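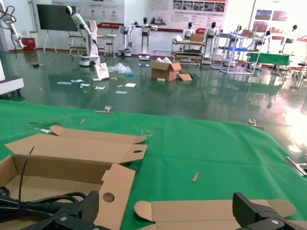
Can machines do the small shop-floor chores yet?

Thu Khúc
Saturday, 9:55

I work in the packing corner of a small firm in Nisholm, and my manager has asked me to write a short note about automation. I do not mean welding or palletising. I mean the chores: folding a box from the flat blank, putting the cable inside, picking up the rubbish afterwards. Has anyone seen this done for a full shift, without a person standing beside it?

collado_mick
Folding, yes, with a proper box erector. We've had one at Tasurbridge for nine years and it only sulks in damp weather. One size of box though. If you change sizes every hour you are better off with hands.

Musa Tijani
I disagree a little with Mick. An erector is a machine for one job, and Thu asks about the mixed work. Arms with two fingers can fold a tuck-flap box now, I have watched it. Slow, but the corners were square. The cable is the harder part. A coiled cord never lies the same way two times.

bollano
Slow is the whole problem. I timed a demo in April: 55 seconds for one box. My niece does it in five and she talks the entire time.

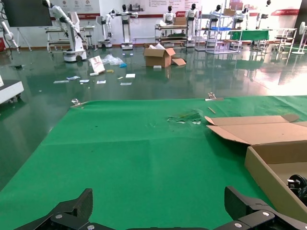
Thread length: 2 min read

Thu Khúc
Thank you all. Musa, about the cloth on the bench: does it matter? If the cloth is torn in the middle, like the green one with the crumpled patch, I imagine a flat blank can catch there. We also use clamps along the far edge to hold ours.

Musa Tijani
For a person it is nothing. For a gripper, I would change the cloth. Thin card slides under a loose bit and then the finger pushes the cloth instead of the card. Clamps are fine if the arm does not need to reach over them.

collado_mick
And who sweeps? Paper slips, a clear bag, a bit of cardboard on a shiny floor. I have yet to see a robot that picks up a paper label from a smooth floor. A vacuum one swallows the label and chokes on the bag.

bollano
Agree with Mick for once. Broom, £9.

Musa Tijani
A suction cup can lift a label – but first it must find it, and glare on a painted floor makes this difficult. I would not say never. I would say not this year, and not for the price of a broom.

Thu Khúc
Then I will write: folding possible, cable perhaps, floor no. My manager will not like the last one, he hates sweeping.

collado_mick
What sizes are your boxes? If it's only two or three I can ask what we paid for ours.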